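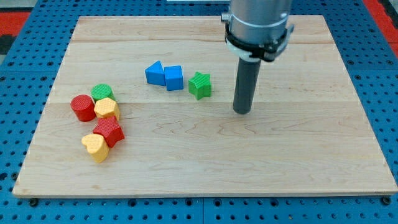
My rod drags at one end of the board and misses the blocks at the other, a reader wrote in, and I have set the tip height again every morning this week with no change. Is the arm worn out?

Home Benches Hand Tools Small Machines Wood Care Letters

Ullcombe Workshop Notes
September
By the Bench Desk
4 minute read

Probably not. When a pushing arm works over a wooden board, look at the board first. Wood moves with the weather, and a glued-up maple board moves more than people expect when the heat comes on in the fall. Leave the tip height alone until you know the board is flat.

Checking the board

Stop the arm, park it high and switch off the power at the wall. Clear off the blocks. Lay a steel straightedge along the board, then across it, then corner to corner both ways. Shine a flashlight from behind and look for a line of light underneath. Do this with the hold-down knobs tight, then loosen them and do it again. If the board lies flatter with the knobs loose, they are pulling it out of shape.

Lift the board and vacuum the perforated table under it. Sawdust, a crumb of dried glue or one stray washer will tip a board enough to matter. Wipe the back of the board too. When it goes down again, bring each knob up finger tight, go round them all, and then give each a small turn more. On our Stedum table we once had a board that rocked for a month, and the trouble was a sliver of packing tape.

If the board is cupped on its own, stand it on edge indoors with air on both sides for 144 hours before you decide to plane it. Many come back. One that doesn't can be skimmed with a sharp hand plane, but take the same amount off both faces.

Finish

Use a thin coat of hard wax and buff it well. We use Flodent paste on both faces and the edges, every 8 weeks in winter and less often in summer. Oil left thick stays tacky and small parts stick to it. Don't sand just the worn patch in the middle, as you will make a dip.

The rod and its clamp

With the power still off, hold the rod near the tip and push it gently sideways. It should feel solid. If it gives, find out where: the rod in its holder, or the clamp on the housing above. Tighten a clamp evenly, a little on each screw, and don't lean on the wrench. Laing clamps have a split ring, and you want to see the same gap after tightening as before. Draw a pencil line across the clamp and the housing when it's right. Next time you can see at a glance if it has turned.

Wipe the rod with a dry cloth. Feel the tip for burrs and take them off with fine paper, turning the rod as you go – a flat spot will catch on anything with a point, a star more than a cylinder.

Setting the height

Now set the tip. Power up, keep your hands clear, and run the arm at its slowest speed. Bring it down over the middle of the board until a 3 mm spacer just slides under the tip. Jog it to each corner and try the spacer there. It may be a touch snug in one place and loose in another, and that is fine as long as the rod clears the wood everywhere and still meets the shortest block well below its top edge. If one whole side is tight, shim under the board. Brass strip is good, and card will do for a day or two.

Textured blocks pick up dust in the grooves. Brush them dry with an old toothbrush. If they need washing, let them dry overnight on a towel before they go back on bare wood.

Write the spacer readings in pencil on the back of the board with the month beside them.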